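## 4. Demonstration Collection

### 4.1 Workstation and operators

All demonstrations for the Karimi set were recorded at a single bimanual station at the Madimitz site. The two arms are mounted on a common front rail and face a white enclosure, which limits changes in background between sessions. Each arm has a wrist camera, and a fixed camera covers the workspace. Joint positions, gripper commands and all video streams are written to one log with a shared clock.

Two operators, S. Valdebenito and A. Martinelli, collected the full set by teleoperation. Both completed a practice block before recording, and none of the practice data was kept. Operators were told to work at a steady pace and to finish a grasp attempt before starting another. They were not told which grasp to use. Early trials in October with a scripted grasp order gave smoother trajectories, but policies trained on them recovered poorly when an object shifted in the gripper.

### 4.2 Task family

The tasks involve fruit and a small group of containers, including rigid perforated ones, a clear bag and a transparent cup. Containers were chosen for the problems they pose to perception and contact. Perforated walls produce repeated high-contrast patterns close to the wrist camera. The bag changes shape under load and often needs both grippers. Transparent walls give weak edges against a white tabletop. Object placement was varied by hand between episodes. Figure 4 gives views from the station.

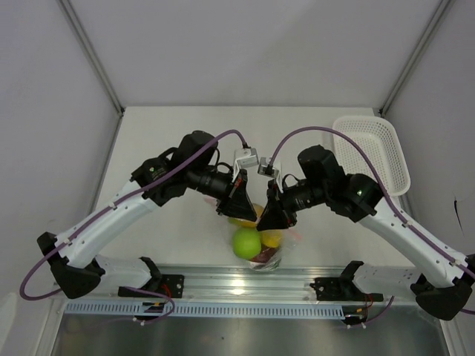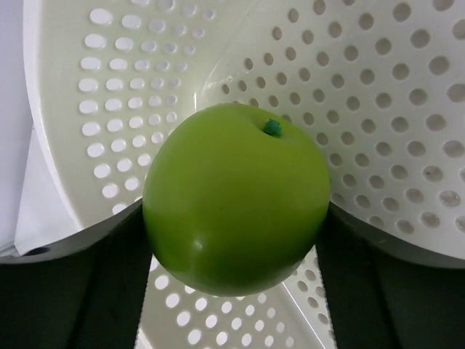
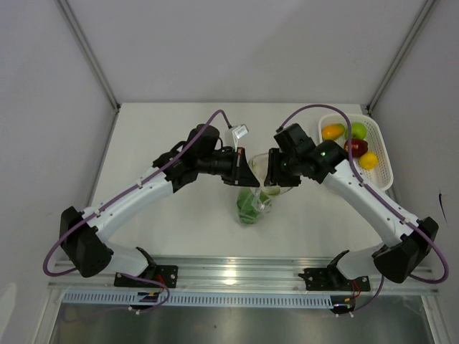
**Figure 4.** Views from one station. First: fixed camera, both grippers at a clear bag of fruit. Second: wrist camera, green apple between the gripper fingers over a perforated container. Third: fixed camera, grippers above a transparent cup, with fruit in the basket at the upper right.

### 4.3 Filtering and labels

We recorded 1,579 episodes. An episode was removed if a camera stream dropped, if the operator ended it early, or if an object left the reachable area. After filtering, 1,418 episodes remained. Failed grasps followed by a successful retry were kept and marked, as were episodes in which an object was set down and picked up again.

Segment labels were added in Wondumach, our in-house annotation tool. Each episode was divided into approach, contact, transport and release. The boundary between approach and contact was the hardest to place consistently. For the bag tasks, gripper current alone was a poor cue, and annotators used the wrist video to settle the boundary. Of the retained episodes, 835 include at least one segment in which both grippers are in contact with the same object. These form the bimanual subset used in Section 5.

The train and test splits were made by session, so that episodes sharing a container placement do not appear on both sides. The Rurance baseline was retrained on the same splits with its original action horizon.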